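Handling and Storage of Work Gloves
Unit 4 notes: Issue, Inspection, Return
Course tutor: Ifor Watkins

4.1 Scope

These notes cover general-purpose work gloves kept in shared stores. Chemical-resistant gloves and electrical insulating gloves are outside this unit and are treated in Unit 6. Read the notes before the practical, and bring the inspection sheet with you.

4.2 Terms

Back: the side that covers the knuckles and the back of the hand.
Palm: the gripping side, usually the side that wears first.
Cuff: the opening and the band of material next to it.
Crotch: the seam area between two fingers. The thumb crotch is inspected separately.
Single: a glove whose partner is missing at the time of sorting.

Many gloves use one material or color on the back and another on the fingers. The join between the two is a seam and is inspected as one, even where it looks like a printed edge.

4.3 Return bins

Returned gloves go into an open-top bin with rigid walls. A low front wall makes it easier to reach the floor of the bin. Sacks and soft crates are not accepted at the Brondside store, as gloves fold into the corners and are missed at the count.

Bins are emptied completely at each sort. The floor of the bin is then wiped and checked for grit, staples and metal swarf. Scuffs and pale wear marks on the floor are acceptable. Cracks and raised burrs are not, and a bin with either is taken out of use.

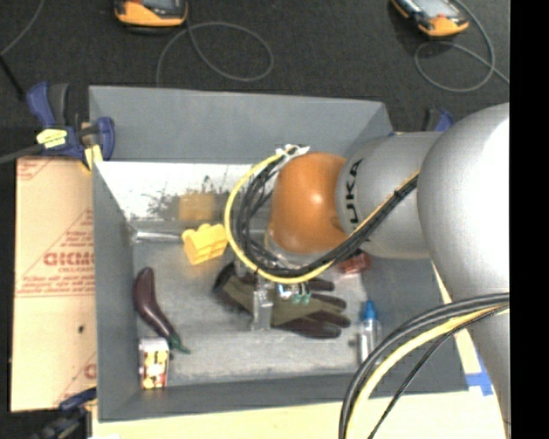
Gloves are taken from the bin one at a time and held by the cuff. Lifting by a fingertip pulls the lining out of position - the most common cause of gloves that pass inspection but cannot be put on. If the lining has already moved, push each finger back from the inside with a blunt dowel.

4.4 Inspection sequence

1. Lay the glove flat with the back facing up and the fingers spread.
2. Check the back for cuts, burns and hardened patches.
3. Turn the glove over. Check the palm and the fingertips for thinning.
4. Open each crotch seam and look for broken stitches.
5. Check the cuff for tears. Stretch it once and release it.
6. Feel inside for debris. Do not shake the glove over the bin.
7. Record the result and place the glove in the correct tray.

A broken stitch on the back may be repaired. A broken stitch at the thumb crotch is a reject.

4.5 Pairing

Pairing is done after inspection. Match by hand first (left or right), then size, then style. Color is a poor guide, because the backs fade with washing and two gloves from one pair may fade unevenly.

Singles are held for 60 days in the tray marked S. After that they are written off. A single may be paired with another single of the same size and style if the wear is similar; enter this on the sheet as a made pair.

4.6 Worked count

The July sort at Brondside covered 706 gloves. Of these, 100 were rejected and 10 were held as singles. The remainder, 596, gave 298 pairs for reissue.

4.7 Preparation for the practical

Brynhildur Arnardóttir will run the practical. Read 4.4 again and be able to state the reject conditions without the sheet. Rings and watches are removed before step 6.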